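How do I score a dropped third strike when the catcher throws it away?

Carla Atallah
First season keeping the book for my son's 12U team and I got into it with the other scorekeeper last night, need somebody to settle this. We're the Wenddale team, away game at Aguiar Park.

Bottom of the 4th, two outs, runner on second. Batter swings thru strike three, ball gets by the catcher a little, batter takes off. Catcher picks it up and has him easy, like halfway down the line, but throws it into right field. Batter ends up on second, run scores from second.

I put a K for the pitcher and E2. The other book had it as a wild pitch and an earned run. Also she says no strikeout because he wasn't out. Next kid up hit a single and scored the other one, then a groundout.

So: does my pitcher get the K? Wild pitch or error? And are those 2 runs earned or not? Coach tracks ERA in the league app and the kid's dad WILL ask me. 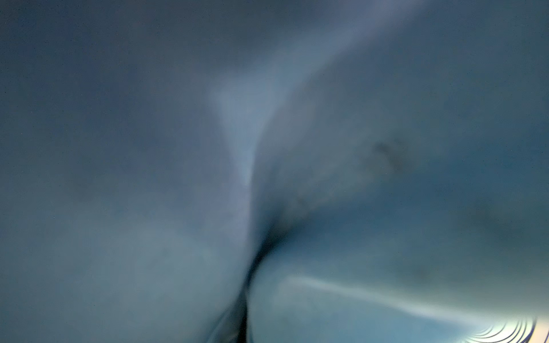 Also does it matter that the pitch bounced? It did hit the dirt in front of the plate, should have said that. Not way outside or anything, just low.

Last updated: Mar 7, 2023

Pádraig Mac Giolla
Yes on the K. Pitcher always gets the strikeout on strike three, doesn't matter if the batter reaches. That's how you see four strikeouts in an inning now and then. Batter gets charged with one too, so it's an at bat and 0 for 1.

Wild pitch vs error. The question is why did he reach first. If the ball had rolled to the backstop and no throw, it's K + WP, bounced pitch is a wild pitch. But you said catcher had it in his hand with the kid halfway up the line. A good throw gets him. So K, E2, and no wild pitch on the batter reaching. I write it K E2 in the box and a little "throw" next to it so I remember later.

Did the runner on second move up before the throw? If he went to third on the ball getting away and then came home on the throw, thats a judgment thing, but if he was just running on contact with two outs like they all do, he scores on the error.

Earned runs: pretend the error didn't happen. Third out is made at first, inning over. So nothing after that is earned. Both runs unearned. The single still counts as a hit for the batter and a hit against your pitcher, RBI too for the second run. No RBI on the first one. 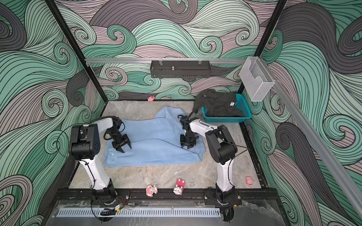
One thing to watch, if you bring in a new pitcher after that error the new guy doesn't get the same break. Runs by batters who reach against him can be earned to him even tho they're unearned for the team. Drove me nuts my first year. I had a team total that didn't match the pitchers and spent a whole evening on it.

For the app, most of them ask you "how did batter reach" after strikeout. Pick the error, not the wild pitch, and it should fix the earned runs by itself. Check it tho.

Toltura
Dropped third strike only counts if first base is empty. Or two outs. So you were fine there either way. Check your league rules, our younger kids don't play it at all, batter is just out.

I would of called it a wild pitch personally but I'm a coach not a scorer. Give the kid the K.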